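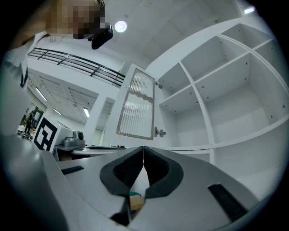

A steel railing on an interior stair fails at the base first. The top rail takes the wear from hands, and the infill takes the knocks from bags and furniture, but the load ends up at the foot of the post, where a short plate and a few anchors hold the whole assembly to the slab. When a railing starts to move, the movement is felt at the top and the cause is found at the bottom.

The arithmetic is simple. A person leaning on the top rail applies a sideways force at roughly waist height. The post acts as a lever, and the base plate resists with anchors set only a few inches apart. A modest push becomes a large pull on the anchors nearest the person. If the anchors were placed close to the edge of the concrete, the slab itself may be the weakest part of the connection.

The condition is common in Clurkport, where a large share of the public buildings near the harbor were renovated within the same decade. Old plaster balustrades came out and welded steel went in. Many of the replacements used one product line, the Midholm, sold in prefabricated sections with surface-mounted posts. The sections arrived painted and drilled, and a small crew could install a flight of stairs in a morning.

Justinas Ots has spent most of his career inspecting that work. He runs the field office of Pendus, a firm that surveys guards and handrails for building owners. Last February his office finished its largest job to date, a survey of 294 posts in the Butkienė building, a former customs hall now used for offices and classes.

"The steel was fine," Ots says. "The welds were fine. We had 11 posts that moved under test, and every one of them had a problem below the plate."

The test is done with a calibrated jack or a pull gauge. The load is applied at the top rail, held, and released. The inspector records how far the rail travels and how far it comes back. A post that deflects and returns is behaving elastically, and some deflection is expected. A post that stays where it was pushed has slipped, bent, or crushed something, and it goes on the list for removal.

In the Butkienė building, the removed plates showed two kinds of fault. The first was shallow embedment. The anchors had been driven through a leveling layer of mortar before reaching the structural concrete, and the installer had counted the mortar as part of the depth. The second was drilling dust. Adhesive anchors depend on a bond between the resin and the wall of the hole, and a hole that has not been brushed and blown clean gives the resin a layer of powder to grip.

Neither fault can be seen after installation. The cover plate hides the anchors, and a bead of sealant hides the edge of the cover plate. A railing with poor anchors can feel stiff for years — until repeated small loads work the connection loose.

## Horizontal or vertical

The other long argument about railings concerns the infill. Horizontal bars are cheaper to fabricate in long runs and block less of the view from certain angles. They also give a child something to climb. Vertical pickets remove the foothold but need more cuts and more welds per section.

Rules on climbable infill differ from place to place, and they have changed more than once. Designers who want horizontal lines in a building used by small children sometimes angle the top rail inward or place a clear panel on the walking side. Ots has inspected both arrangements. He prefers the panel, with one reservation: the clips that hold it add a new set of fasteners, and they loosen faster than the posts do.

Horizontal bars bring a maintenance issue as well. Dust and cleaning fluid collect on the upper face of each bar and run to the low end on a sloped section, where the bar meets the post. Paint breaks down at that joint earlier than elsewhere. On an interior stair the result is mostly cosmetic. Near an exterior door, with road salt carried in on shoes, the joint can rust through its coating in a few winters.

## The repair

At the Butkienė building, the loose posts were lifted and the mortar was chipped away to sound concrete. New holes were drilled deeper and offset from the old ones, cleaned, and filled with resin. Larger base plates spread the load. Posts 2 and 3 on the lower landing stood too close to the slab edge for any surface plate, so those were changed to a side-mounted bracket bolted through the face of the slab.

Each repaired post was tested again after the resin had cured. The readings were entered in the building's maintenance file along with the anchor type, the hole depth, and the batch number of the resin. The original installation had left no such record. Ots now asks owners to keep one for every stair, and to leave the sealant off the cover plates so that the next inspector can lift them with a putty knife.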